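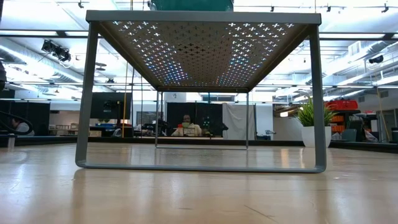
A small metal table with a perforated top, standing on a wooden floor.

How to Remove Light Rust and Repaint a Metal Side Table

By Lanying Qiu, updated June 24, 2020

Many people throw away a metal table when the first brown spots come. In most cases the metal under the spots is still strong, and the table can serve for many more years. In this guide I explain how I repaint small steel tables at home, without a spray booth and without expensive tools. I learned it on a balcony set which I bought from a neighbor in Groston, and I made almost every mistake one time.

What you need

Fine steel wool and sandpaper in two grades (120 and 240)
A wire brush, and an old toothbrush for the corners
Dish soap and a bucket
Metal primer and enamel paint, both for outdoor use
A flat brush and a small foam roller
Gloves, a dust mask and old newspapers

Step 1. Wash the table

Wash the whole table with warm water and dish soap, also the underside. Grease is the enemy of paint, and you cannot always see it. Rinse it well and let it dry for 12 hours in a room with moving air. If the top has small holes, go through them with the toothbrush - the water likes to stay there.

Step 2. Remove the rust

Begin with the wire brush on the worst places, usually the feet and the joints. Then continue with the 120 paper until you see clean metal. Around the rust, the old paint should become dull but it does not have to come off completely. Finish with the 240 paper so that the border between paint and bare metal feels smooth under the finger.

Put on the mask before you start. If the table is very old, test the paint for lead first, and do not sand it if the test is positive.

Wipe all the dust with a damp cloth and dry the table again.
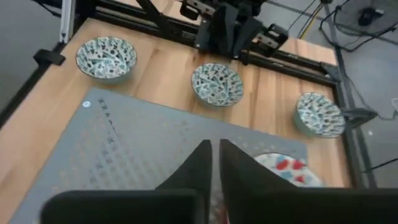 Step 3. Apply the primer

Do not wait until the next day with this step, because bare steel can begin to rust again overnight. Stir the primer slowly, and pour only a little into a dish you do not need for food anymore. Paint the legs first with the brush, with the table upside down. After that turn it and do the top.

I use the gray primer from Zevier. It is thick, so on a top with holes I take very little on the roller and pass over it lightly in one direction. When a hole gets closed, push a wooden toothpick through it while the primer is still wet.

Step 4. Paint

Let the primer dry for 8 hours, or longer if the can says so. Then give the table 2 thin coats of enamel. One thick coat looks finished sooner, but it makes drops on the legs and stays soft for a long time. Between the coats, rub very gently with steel wool and wipe again.

Step 5. Wait

This step is the most difficult for me. The paint feels dry the same evening, but it is not hard yet. Wait 5 days before you put anything heavy on the table. Flower pots should have felt pads under them, especially in the first month.

Taking care of it later

Look at the feet every May, or whenever you bring the table outside. A small scratch can be closed with a drop of enamel on a toothpick, so keep the rest of the can and write the color name on the lid.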